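4/24/22

Day 5 of the step challenge and I still don't believe in it. The Nonar band says I walked 4,000 steps before lunch. I spent the morning on the couch with a book, apart from one trip to the mailbox. Either the mailbox has moved or the band counts page turns. 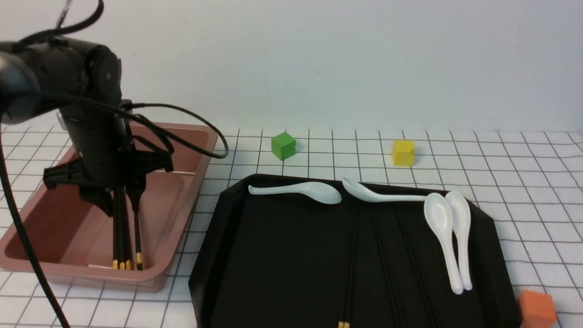

Evening, same day

Did my own test. Walked to the Mumico store on the corner and back, counting under my breath like a crazy person. I got 800. The band got more than double that, then buzzed and showed me a little trophy. I don't want a trophy – I want a number I can trust. The app says accuracy improves "as it learns your stride." My stride has been the same for years.

White spoons on the black tray tonight, so soup.
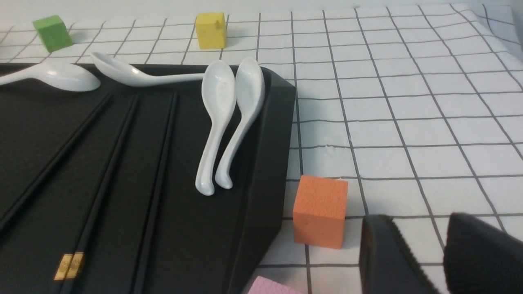
Before bed

Now it wants to score my sleep. I read through the help page to see what the score is made of, and it took 2 screens to say very little. There's a paid plan that explains more, starting in May. Of course there is.

I'll wear it on the Ivovberg trail next week, where the distance is posted on signs, and compare.

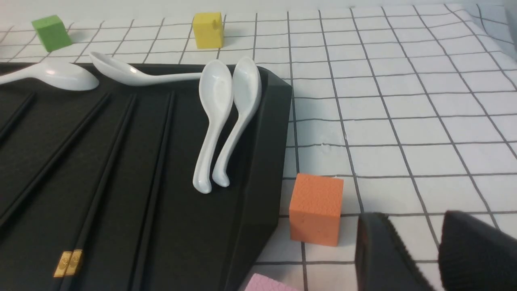 So why am I still wearing it?

I paid for it, and the return window closed before I opened the box. Also I did take the stairs at work, which I never do, and my knees didn't complain much. I'm giving the credit to the new shoes.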